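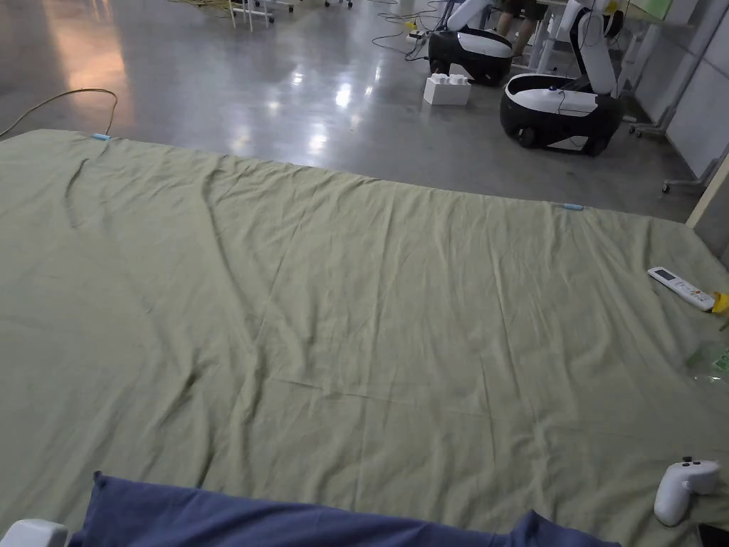
Sage-green sheet spread on a concrete floor, with two clips on the far edge.

Folding a large flat sheet on the floor

A double or king-size sheet is too wide for most tables and for one person's arms. A clean hard floor gives a full working surface. Sweep first and run a dry microfibre cloth over the area. Grit on polished concrete will mark light cotton.

Clear the sheet before starting. Remote controls, game controllers, phones and plastic bags collect on any flat fabric and end up inside the fold. Put them on a shelf, not at the edge of the sheet. Move other bedding off as well, dark colours in particular if they are new and have been washed fewer than 2 times.

Clips. Small plastic clips on one long edge give you a reference line. Remove them before the final fold, as they leave a dent in the fabric when stacked.

Method
Start at the clipped edge and pull it straight. Smooth towards yourself with the flat of the forearm. Diagonal creases come out by pulling the opposite corners; pushing at them only moves them along. Old fold lines need steam or a damp cloth left on for 12 minutes.
Fold lengthways in half, then in half again. Smooth after each fold. Fold the strip in thirds.

The finished width should suit the shelf. On the Mostmont linen shelf used here the clear depth is 67 cm, which takes two stacks, one behind the other.

Fitted sheets are covered on a separate page.

Method supplied by Zuzanna Piątek. Revised in April: steaming note added.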